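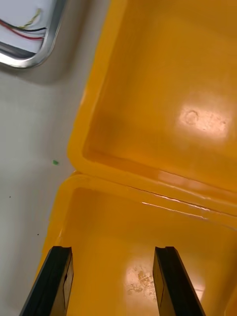 Zwischenbericht zum Projekt Lavivik
An: Stiftung Tamdale, Förderlinie Offene Werkstätten
Von: Olga Valdebenito, Werkstatt Ultside
Montag, 29. Dezember 2025

Sehr geehrte Damen und Herren,

mit diesem Schreiben berichte ich über den Stand unseres Projektes seit September. Ich bitte um Verständnis, dass der Bericht etwas länger geworden ist als der erste. In dem ersten Bericht ging es hauptsächlich um die Bestellungen und den Aufbau des Tisches, und jetzt gibt es mehr über die Arbeit selbst zu sagen.

Zur Erinnerung: In der Werkstatt Ultside bauen wir einen kleinen Roboterarm, der bei der Reparatur von Elektronik helfen soll. Er soll Leiterplatten und dünne Kabel aus einer Schale nehmen, sie der Person am Tisch anreichen und später in eine Box zurücklegen. Viele unserer Mitglieder haben Schwierigkeiten mit sehr kleinen Teilen, und zwei davon können nur mit einer Hand arbeiten. Für sie ist das Anreichen wichtiger als die Geschwindigkeit.

Stand der Mechanik

Der Arm steht und ist mit dem Tisch fest verschraubt. Das Schultergelenk hatte im Herbst noch Spiel, dadurch ist der Greifer beim Anhalten leicht nachgeschwungen. Wir haben das Lager getauscht und den Zahnriemen neu gespannt. Seitdem ist die Bewegung ruhig genug, um über dem Rand einer Box anzuhalten, ohne ihn zu berühren.

Der Greifer ist jetzt in der Version Bravo montiert. Er hat zwei schwarze Finger, die sich parallel öffnen und schließen. Die erste Version konnte ein Kabel zwar festhalten, aber wenn es schräg zwischen den Fingern lag, rutschte es bei der kleinsten Drehung weg. Bei Bravo haben wir die Form der Finger geändert und die Schließkraft in der Software begrenzt, damit die Isolierung keine Druckstellen bekommt.

Stand der Software

Die Kamera am Handgelenk liefert ein stabiles Bild. Schwierig bleiben die glänzenden Flächen. Die Metallschale und der gelbe Kunststoff der Box spiegeln unsere Deckenlampe, und das Programm hält einen hellen Fleck manchmal für einen Gegenstand. Wir haben versucht, die Lampe mit Backpapier abzudecken. Das hilft ein wenig, aber am Abend ist es dann zu dunkel für die Personen, die am Nebentisch löten. Eine bessere Lösung suchen wir noch.

Die Erkennung der Kabel arbeitet nach Farbe. Rot und Schwarz werden gut getrennt. Das verdrillte Paar in Gelb und Grün macht mehr Probleme, denn es ist dünn und legt sich gern in Schlaufen. Im Moment behandeln wir alle Adern als ein Bündel und lassen den Arm das ganze Bündel auf einmal greifen.

Versuche mit Kabeln und Platine

Im Dezember haben wir über 100 Greifversuche durchgeführt und in einer Tabelle notiert. In 33 Fällen hat der Greifer das Kabel nicht erfasst oder es auf dem Weg verloren. Die meisten Fehler entstehen, wenn das Kabel dicht an der Wand der Schale liegt. Dort kann ein Finger nicht tief genug herunterfahren. Wenn das Bündel frei auf dem weißen Tisch liegt, neben der roten Platine, ist der Griff viel sicherer. Ein Ende mit Stecker ragt danach meistens nach vorne heraus, und das ist für das Anreichen günstig, wenn es in Richtung der Person zeigt.

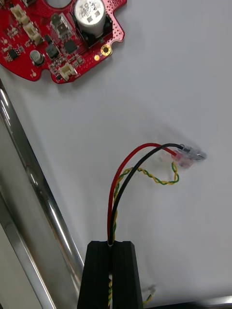

Kann der Arm den Stecker auch selbst in die Platine stecken?

Das ist in dieser Förderperiode nicht vorgesehen. Für das Einstecken müsste der Arm die Lage des Steckers viel genauer kennen und den Widerstand beim Drücken messen können, und einen Kraftsensor haben wir nicht im Budget. Das Einstecken macht weiterhin die Person am Tisch.

Abweichungen vom Plan

Die Arbeit mit der Schale sollte nach unserem Zeitplan schon abgeschlossen sein. Wir haben mehr Zeit für das Schultergelenk gebraucht als gedacht, und deswegen verschiebt sich dieser Teil in das neue Jahr. Ich beantrage dafür keine zusätzlichen Mittel. Das Geld, das für eine zweite Kamera geplant war, möchten wir gerne für schmalere Finger und für eine matte Schale aus Kunststoff verwenden. Ich bitte Sie, mir schriftlich mitzuteilen, ob diese Umwidmung möglich ist.

Sicherheit

Der Not-Aus-Taster ist angeschlossen und wird vor jeder Sitzung geprüft. Der Arm fährt mit verringerter Geschwindigkeit, solange eine Person am Tisch sitzt. Platinen werden während der Versuche nicht mit Strom versorgt. Bisher gab es keinen Unfall.

Nächste Schritte

Als Erstes werden die schmaleren Finger gedruckt und an der Wand der Schale getestet. Danach kommt das Ablegen in die gelbe Box an die Reihe. Der Arm soll dabei das Kabel so tief absenken, dass kein Ende über den Rand hängt und beim Schließen des Deckels eingeklemmt wird. Für das Anreichen selbst möchten wir zuerst mit den beiden Mitgliedern üben, die einhändig arbeiten, weil ihre Meinung über Höhe und Abstand für uns entscheidend ist.

Die Tabelle mit den Greifversuchen und die Kopien der Rechnungen liegen bei. Die Rechnung für das Lager kommt mit getrennter Post, der Händler hat sie zuerst auf den falschen Namen ausgestellt.

Mit freundlichen Grüßen
Olga Valdebenito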